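首页 > 折腾笔记 > 机械臂

搜索本站 输入关键词 搜索

机械臂收零食，我还是不太信

先把丑话说在前头：我对“家用机械臂”这几个字一直没什么好感。宣传片里它叠衣服、倒咖啡、摸猫，镜头一切，活就干完了。切掉的那几秒里发生了什么，做过这东西的人心里都有数。

所以Girkby工坊里几个人说要合伙搭一套，我是抱着挑刺的心态进去的。控制程序用的是Vutulel，底下的抓取库叫Harnari，两个都是圈子里自己人写的，文档一塌糊涂。Harnari的说明里有一整节写着“待补”，我翻到现在它还是待补。

任务定得很低：一张带抽屉的小灰桌，零食袋子放进抽屉，碗留在桌面上。我当时说这有什么难的，小孩三岁就会。结果光是“拉开抽屉”就耗掉我们11个晚上。抽屉把手是个小圆钮，夹爪一使劲就打滑，换了一种指尖垫，不滑了，又开始连桌子一起拽。后来给桌腿加了防滑垫，这算不算作弊，我们吵过一架，没吵出结果。
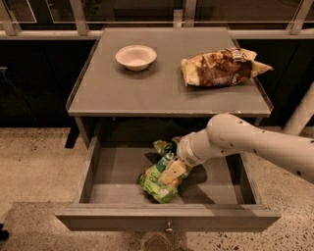

最后修改：六月，凌晨

膨化食品的袋子是我见过最烦人的抓取对象。硬盒子有边有角，碗有沿，袋子什么都没有，捏哪里哪里瘪，上一次算好的形状，碰一下就全变了。绿色这袋在抽屉里拧成一团，上头翘着，夹爪压在袋子上半截。这种姿势我最不放心：从上面看像是抓牢了，其实可能只是按住了。Vutulel的日志照样写“抓取成功”，因为它只看手指合拢到什么位置，压根不管里面夹着的是袋子还是一层空气。

我提过加一个力传感器。Balaskas那家店报价1781，群里安静了很久，然后有人说先用电机电流凑合估一下。行吧，估出来的曲线跟心电图似的，阈值设高了漏判，设低了手指还没碰到东西就喊成功。

到目前为止一共记了397次尝试。成功率我不想写，写出来一定有人拿去跟别家比，而我们的“成功”定义中途改过两回，前后的数根本不能放一起算。光这一条，我现在看别人的成功率也是先打个问号。你们的“放进去”，袋子角搭在抽屉沿上算不算？人伸手扶过一下算不算？

也得说句公道话，避碰比我预想的好。桌面上那只小白碗我一直替它捏把汗，胳膊从右边伸过来，肘部就弯在桌沿下面一点，我总觉得哪天会把桌子掀了。至今没碰翻过，这部分代码我挑不出大毛病，写得丑归丑。

还没解决的：桌上另一袋，浅黄底带一条深棕色的那种，右边一角伸出了桌面。袋子一旦探到桌外，程序就容易把桌沿当成袋子边，夹下去夹的是桌子。我怀疑是桌面那圈凸起的窄边在捣乱，准备贴一圈深色胶带试试。要是贴了胶带才行，那换一张桌子怎么办，这个问题我在群里问了，收到5个表情。

下回先试胶带，再把电流那条曲线滤一滤。力传感器的钱我还在磨，谁手里有闲置的也可以留言，二手的就行，接口别太怪。

分享 5 评论 11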